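4.3 Recording Carry Episodes

An episode is one complete carry task, from the start pose to the release of the part. Record episodes in sets of 14. The Kukano training job will not start with fewer than 100 accepted episodes per task.

Before you begin

1. Check that the marked square on the floor is clear.
2. Confirm that the head view and both wrist views are live in the Danko console.
3. Enter the task code. For large molded parts the code is 1384.
4. Move the operator's chair outside the work area.

CAUTION: Keep hands away from the fingers while the arms are enabled. Press Hold before you touch a part the robot is gripping.

Recording

5. Press Record and wait 5 seconds before moving the arms.
6. Grip the part and carry it at a steady pace. Do not correct a poor grip by shaking the part - set it down and grip again. Regrips are useful to the model and should be kept.
7. Release the part, return to the start pose and press Stop.

NOTE: Brief blur in the wrist views is normal and does not disqualify an episode. Reject an episode only if a view freezes or drops out.

8. Open the episode in the review pane and compare the views. Typical views are shown below.

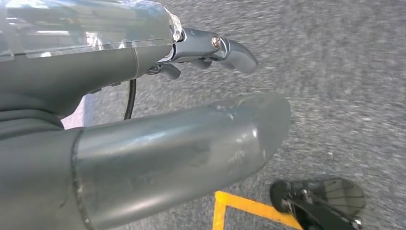
Wrist view, with floor tape at the bottom 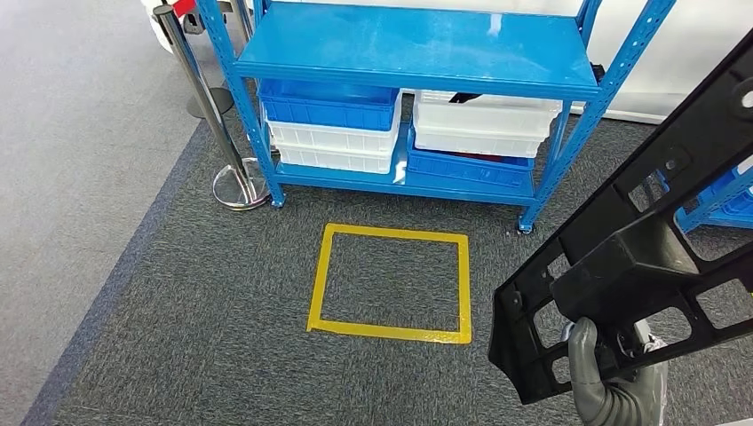
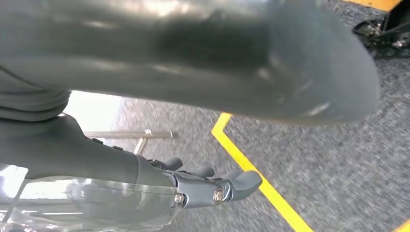
4.4 Labeling and Upload

1. Mark each episode Complete, Partial or Failed. Do not delete failed episodes.
2. Add a label at each point where the grip changes.
3. Select Upload to Tasavport. Leave the console open until the status line reads Stored.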